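Kaltbridge and Sturkau agree on common rules for recording robot table work

The robotics workshops in Kaltbridge and Sturkau will follow one common set of rules when they record training sessions with robot arms. The rules were published in May by Kazmi, the office that coordinates the work of both workshops. They apply to all new sessions at once. Older recordings can stay in the archive, but they will carry a note saying that they were made before the rules.

Until now each workshop had its own habits. In Kaltbridge the operators started a recording with the gripper open and away from the object. In Sturkau many recordings began when the fingers were already closed. When the two collections were put together in the Clusix archive, which now holds 3,004 sessions, it was difficult to compare them. A check this spring found that 1,049 sessions had no clear starting position or no note about the object on the table.

The new text is 15 pages long. It says that the table must be cleared of everything that does not belong to the task, and that the surface should be matte, so that lamps do not make strong reflections. The gripper must be open at the start, and the object must be in view of the wrist camera. Dishes get a section of their own – plates are low and have a thin edge, and a finger that comes down too steeply can press on the rim and tip the plate.
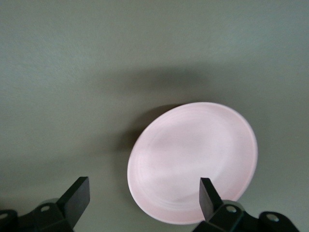 One operator from Sturkau wrote to Kazmi that the rules are welcome but that the section on dishes asks for too much time. If the arm has to return to the starting position after every failed grasp, the operator wrote, a morning of work will give far fewer recordings, and the failed grasps are also useful for training. Kazmi answered that failed attempts should be kept and marked as failed. Only the next attempt has to begin again from the starting position.

The rules also deal with safety. Hands must stay outside the working area while the arm is powered, also when an object has only to be moved a little. For this the operator must first press the stop button and wait until the arm is at rest. At least 2 people must be in the room during a session, and one of them must be able to reach the stop button without walking around the table.

Both workshops will use the same short form for notes, with fields for the object, the surface, the lighting and the result. The form can be filled in on paper or directly in Clusix. Comments on the rules can be sent to Kazmi until the end of September, and a revised text is planned for the winter.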